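Is the Memeck kitchen sim pack worth it for fridge-to-counter tasks?

Posted in Simulation & Training Tools by Yayra Sarpong
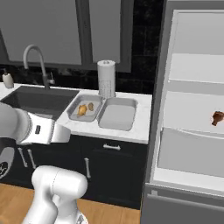
Hi all. We're three people at a small shop and we're on day 11 of the Memeck kitchen pack trial. Trial runs out Friday and I have to say yes or no to my boss before then so sorry if this is a bit of a dump.

What we want: train and test a policy for moving food between a fridge and trays on the counter. Simple pick and place but with the fridge open, so the arm has to reach into shelves and not just work on a flat top. Later on drawers too. We don't have a real kitchen set up and won't until May at the earliest, so everything until then is sim.

What I like so far. The scene loads first time, no messing with paths. Counter, sink, cabinets, fridge all come as one scene and you can swap the finishes. We went with black lowers and white counter. Food items are decent. I've had a drumstick on the fridge shelf and a couple of things in the left tray and they read fine to me, nothing looks like a gray blob.

What I don't like or don't understand:

Drumstick slides. Not a lot, but set it on the shelf, run for 20 seconds with the arm parked, and it has crept toward the edge. Default friction everywhere, I haven't touched it.

The trays are shallow with rounded corners and my gripper fingers catch the rim on the way in. Is that the collision mesh being fatter than the visual mesh or am I just coming in too low?

Camera. I have one raised view of the whole thing and the arm blocks a good bit of the sink and the front of the counter. OK for the fridge side, not great for the rest. Do people run a second one? Does it kill your frame rate?

Licence. The plain seat is limited to 6 parallel scenes. The studio seat goes to 60. Sales rep keeps pushing studio. Do I need it??

Also has anybody gone from this to real hardware and did anything carry over. That's the main thing really. I can fix friction, I can't fix buying the wrong tool.

Using our own arm model btw, not theirs. Import took most of an afternoon but it works now.

3 answers

Dorottya Oláh

Used it for most of last year, on the studio seat, then dropped to plain. Going through yours in order.

Creep on the shelf: known. Convex pieces on the drumstick are coarse and it only touches the shelf at a couple of points, so it kind of walks. Two fixes. Turn up the solver iterations for that object only (not the whole scene, you'll feel it) and give it some rolling friction. Default is zero for all the food, which is silly for anything round. After that mine sat still for as long as I cared to watch. There's a sleep threshold too but leave that alone while you're training or you get objects that freeze until the gripper bumps them, and then the policy learns to bump things.

Trays: it's the mesh. Turn on the collision overlay and look at the rims. On my version the wall was modeled as straight boxes and the rounded corners were just ignored, so you get an invisible square corner poking in. I rebuilt them with more pieces. Takes an hour, do it once, save it as your own asset. Before you do that try approaching over the middle of the tray, if it stops catching there you know it's the corners and not your height.

Camera: yes run a second one. I put one on the wrist and kept the raised one. The raised one is good for the fridge and for people to look at in meetings, but whenever the arm comes across the counter you lose whatever's behind it. Move the camera around a little between episodes as well. I didn't at first and paid for it later, the policy had more or less memorised where the paper towel roll was in the picture.

Frame rate drop was real but I could live with it. Lower the resolution on the wrist view before you give up on it.

Seats: for three people on one task, plain. Studio made sense when we were running sweeps every night. You can go up mid-contract but going down you have to wait for the renewal, so start small.

On real hardware. Picking from the counter trays carried over ok with randomized lighting and textures. Fridge shelves did not, not without more work. Real shelves flex, real doors don't stay exactly where you left them, and ours had a light inside that washed out the top shelf. Pack has no interior light by default, you can add one. I'd budget for real demos on the fridge part whatever you buy. For the counter part I think it's worth the money.

One more, check your fridge drawers before Friday. The handle on the bottom one is fine to grab but the joint damping was way too high for us, felt like opening a safe. It's one number in the joint file. If you plan to do drawers later you want to know during the trial, support answers trial tickets faster than paid ones in my experience (draw your own conclusions).

Phong Văn

try Gisler instead. cheaper and the physics is better imo. fewer kitchens tho. I only did dishwasher loading in it so can't say about fridges

Agnes Sjöberg

Agree with most of Dorottya's, some additions.

Didn't have to rebuild the trays. Newer asset set has a "fine collision" switch under the object settings, off by default. Check which version your trial gave you, ours shipped with the older one and we had to ask.

Gisler is fine but when I looked at it the fridge was a single box with a door. No separate bins or drawers that move. If you need those you'd be building them yourself and then it isn't cheaper any more.

About your own arm. Re-check the joint limits after import. Ours came in with the wrist limits flipped and it looked perfectly normal until it had to reach low into the fridge, then it took the long way round and swept everything off the shelf. Easy test, drive each joint to both ends by hand and compare to the data sheet.

And ask the rep for a trial extension. We asked and got 20 more days, no argument. Worth an email.

Comments on this answer

Yayra Sarpong: switch was there, off. Turned it on and the fingers clear the rim now unless I come in really crooked. Thank you. Rolling friction also helped, drumstick stays put. Haven't done the joint check yet, doing it tonight

Dorottya Oláh: didnt know about the switch, there goes my hour

Yayra Sarpong: Rep gave us the extension. Going with the plain seat probably, will try the drawers first and post the damping number if I find one that feels right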